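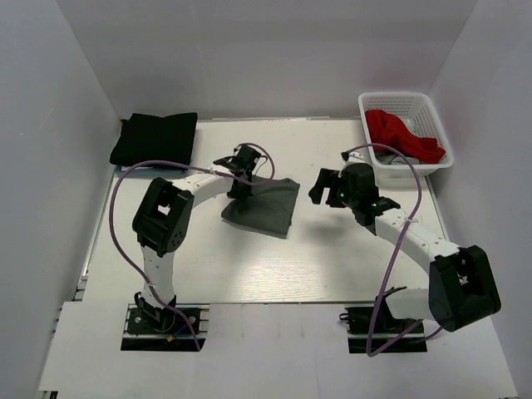
Why does a new cotton cloth often dry a glass worse than an old one?

A new cloth usually still carries finishing substances from the factory, and these keep the water away from the fibres. After several washes the finish is gone and the cotton can take up water freely.

2025-01-30
Text: Leemans School Editions, Balirville

Chapter 5
Cloths and Small Linen in the Working House

In the previous chapter we looked at bed linen, which is large, expensive and easy to keep an eye on. Now we come to the small pieces: the dish cloth, the glass cloth, the floor cloth, the duster, the napkin and the hand towel. In most guest houses and school kitchens these pieces receive little attention. They are bought in packets, used until they are grey, and thrown away when somebody is ashamed of them. Yet they touch nearly every surface in the house during one working day, and a good part of the cleaning result depends on them.

The chapter is written for students in their first year of housekeeping. It asks for no knowledge of chemistry. Students who followed the optional lessons on fibres in October will recognise some of the terms, and they may go quickly through the first two sections.

5.1 What a cloth has to do

A cloth can do three different kinds of work. It can take up a liquid, it can take hold of dust, or it can rub away something that sticks. Very few cloths are good at all of these, although many packets promise it.

To take up a liquid, a cloth needs fibres that water can wet, and it needs small spaces between the threads where the water can stay. Cotton and linen are both wetted easily. Water enters the fibre itself and also fills the spaces around it. Polyester behaves differently. The fibre takes in hardly any water, so a smooth polyester cloth only pushes a puddle from one side of the table to the other. When polyester is split into very fine threads, as in microfibre, there are so many narrow spaces that the cloth holds a lot of water between the threads, although the fibre remains almost dry inside. The student should remember this difference, for it explains why two cloths made largely from the same material can give such different results.

To take hold of dust, the cloth needs many fine fibre ends or edges. A soft brushed cotton duster does this quite well if it is slightly damp. A fully wet duster makes mud in the corners, and the mud dries to a line that has to be cleaned a second time.

To rub away dirt, the cloth needs some resistance. A coarse weave gives it, and so does a raised pattern. Here one must think of the surface as well. Varnished wood, polished metal and many plastics show scratches sooner than one expects, and a scratch cannot be washed off.

5.2 Weaves you will meet

In the plain weave each thread passes over one thread and under the next. The cloth is flat, firm and rather thin. Glass cloths are often made in this way, in linen or in a mixture of linen and cotton. They leave little fluff and dry quickly on the rail.

In the twill weave the threads pass over more than one neighbour, and fine slanting lines can be seen on the surface. Twill is somewhat heavier and bends more softly. It is used for kitchen cloths and aprons.

Terry is the weave of bath towels. Loops of thread stand up from the ground of the cloth, on one side or on both, and they hold a great deal of water. The weakness of terry is the loop itself, which catches on fingernails, hooks and rough shelves. If one loop is pulled out, cut it with scissors close to the cloth. Do not pull it further.

The waffle weave forms small square hollows. It is a pleasant cloth for the hands and it dries faster than terry of the same weight. It shrinks noticeably in the first wash, so a waffle cloth should be bought a little larger than needed.

Knitted cloths are made from loops that hang in each other. They stretch in all directions. This is useful for polishing round objects, but less useful for folding, as the edges like to roll up.

5.3 The Saltusach laundry book

Some of the exercises in this book come from the laundry book of the guest house at Saltusach. The house kept this book for its own use, and the publisher thanks it for the permission to print parts of it. The book lists each purchase of small linen, with the fibre, the weave and the place in the house where the pieces were used. In the last list before the house changed its system, there were 237 small pieces in use.

The number itself is not very interesting. More useful is the column of remarks beside it. Against the glass cloths somebody has written "good, keep buying". Against the floor cloths stands "too thick, never dry by morning". Against a packet of coloured napkins stands only the word "pink", and further down the page we find out that a red apron had been washed with them. A house that writes such remarks learns from its own mistakes, and the next person who orders linen does not have to begin from nothing.

The change of system was a simple one. Before it, all small pieces went into one bag and came back in one pile. Afterwards they were divided by colour of the hem: blue for glass and table, green for the kitchen, red for toilets and bathrooms. Other houses choose other colours. The choice matters little, provided that it is written on the wall where new staff can read it, and provided that a cloth never moves from the dirtier group to the cleaner one.

5.4 Washing

New cloths are washed before first use, preferably twice if they are meant for drying. Kitchen cloths of white cotton can be washed hot. Coloured cotton is washed at the temperature given on the label, and the first time it is washed alone. Microfibre is kept apart from cotton in the machine. Cotton gives off fluff in the wash, the fine threads of the microfibre catch it, and afterwards the cloth leaves this fluff on the window.

Fabric softener is not used for any piece that has to take up water. It leaves a thin layer on the fibre. The cloth feels agreeable and works badly, and guests then complain that the towels "only move the water around".

Do not fill the drum to the top. Cloths are small and the temptation is great – one more always seems to fit – but pieces that are pressed together cannot be rinsed well. Soap that remains in the cloth makes it stiff, gives it a stale smell after some days and leaves stripes on glass.

Stains of fat are treated before washing with a little washing-up liquid, rubbed in by hand and left for 15 minutes. Stains of egg and milk are first rinsed in cold water. Hot water makes the protein firm, and then it sits in the threads for good. Rust marks need a special product, and the teacher must be present when it is used.

A cloth that has been used for oil, including furniture oil, is a separate matter. Such cloths can become warm by themselves when they lie in a heap, and they have started fires. They are spread out flat in the open air until dry, or kept under water in a closed metal tin until they are taken away. They never go into the tumble dryer.

5.5 Drying and folding

A cloth that stays damp begins to smell, even when it was washed correctly. The rail is therefore as important as the machine. Hang each piece over the rail in one layer, and leave some air between it and the next. In winter, when windows are closed, the kitchen of the school in Javlow uses a second rail in the corridor, and the teachers there report that the smell of the glass cloths improved more from this than from any change of washing powder.

Fold only when the cloth is fully dry. Test the hem with your fingers, as it is thicker and dries last. For square cloths the usual method is to lay the piece flat, smooth it from the middle to the sides, bring one edge to the opposite edge, and repeat in the other direction. Keep the hems inside and the fold to the front of the shelf. A stack with the folds to the front can be taken piece by piece, and the rest remains standing.

Napkins for the table are ironed while slightly damp and are folded afterwards by hand. Do not press the fold with the iron when the napkins will be stored for a long time. Linen in particular can break along a sharp fold if it is always folded in the same place.

Put the clean pieces at the bottom of the stack or at the back, so that all of them are used in turn.

5.6 When a cloth is finished

A glass cloth with a hole can still become a kitchen cloth, and a worn kitchen cloth can serve for the floor. In this way one piece may have three lives. Change the mark on the hem each time it goes down a step. Pieces with a bad smell that returns after hot washing are taken out of use immediately, whatever they look like.

Words to learn in this chapter: fibre, thread, weave, hem, loop, fluff, finish, softener, to wring, to smooth, to shrink.

Before the next section, bring two used cloths from home, one that dries well and one that dries badly. Read the labels if they are still there, and write down the fibre, the weave and the way each cloth is normally washed. You will need these notes for the water test in 5.7.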